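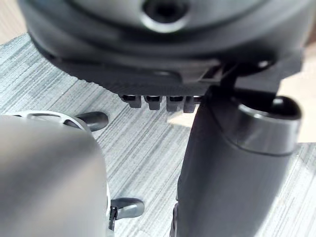
Department of Design History and Materials, Stustamstead

Course handout 12: Black and grey finishes on metal goods
Ozan Tatlı
4/24/21

1. Scope

These notes cover the dark finishes applied to household and workshop metalwork from the mid-nineteenth century onwards. Cast iron, sheet steel and brass are treated separately. Plastics are left to the next handout, apart from one remark in section 5.

2. Terms

A coating sits on the surface and has its own thickness. A conversion finish is made from the surface itself by a chemical reaction. Paint, japan and enamel belong to the first group. Bluing, browning and phosphating belong to the second. Students often write "blackened" for all of these. In the written paper, name the process, or say that it cannot be told from the evidence.

3. Japanning

Japan is a dark varnish, usually asphaltum in linseed oil and turpentine, baked on in a stove. Several thin coats were rubbed down between firings. The finish is hard and glossy but chips at corners, and bare iron then rusts under the edge of the film.

The Walside pattern book of 1866 lists japanned goods by number. Entry 212 is a coal scoop offered in two grades. The cheaper grade had one coat, the better grade three – the price difference is given but the stoving times are not. Compare the entry with the Serketti price list in your reading pack, where the grades are named by colour and the number of coats has to be inferred.

4. Bluing and browning

Both are controlled oxidation. Hot bluing uses a strong alkaline salt bath and leaves a thin layer of magnetite. Browning is slower and leaves a red-brown oxide, which can be turned black by boiling in water. Neither gives much protection without oil. Wear shows first on raised edges, as bright metal with no step at the boundary. A step points to a coating.

5. Grey finishes

Phosphate coatings run from light grey to near black, depending on the bath and the steel. They are matt and slightly porous and hold oil or paint well. Dark grey moulded plastic can look much the same in a photograph, so colour alone should not be used to identify a material. Weight, sound and a magnet are better guides where handling is allowed.

6. Reading and assessment

Read pages 12 to 16 of the pack before the seminar. The Oral collection sheets are for reference only and will not be examined.

Written task: choose one object from the store list and argue for a finish, citing wear, edge and sheen. Corrections to the Walside transcription should be sent to me before the end of April – give the entry number and the line.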